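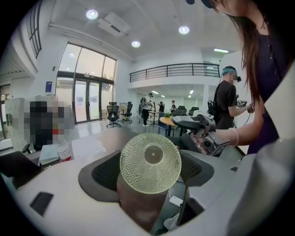
3.2 Surface texture and price

Figure 4. Hobnail-textured glass with a smooth disc at the center.

I came to pressed glass through flea markets, so forgive me if this section gets a little fond. We went through 381 sale listings from Dotholm and Sarkthorpe, and I really expected color to drive the asking price. It didn't! Texture did most of the work. Pieces with raised beads (Figure 4 shows the kind of surface I mean) were priced higher than plain ones in both towns, and the gap was widest in the October sales. My hunch is that sellers just find bumpy glass easier to describe – "hobnail" is one word and everybody searches for it. We dropped 80 listings that gave no surface description at all, and I still go back and forth on whether that was the right call.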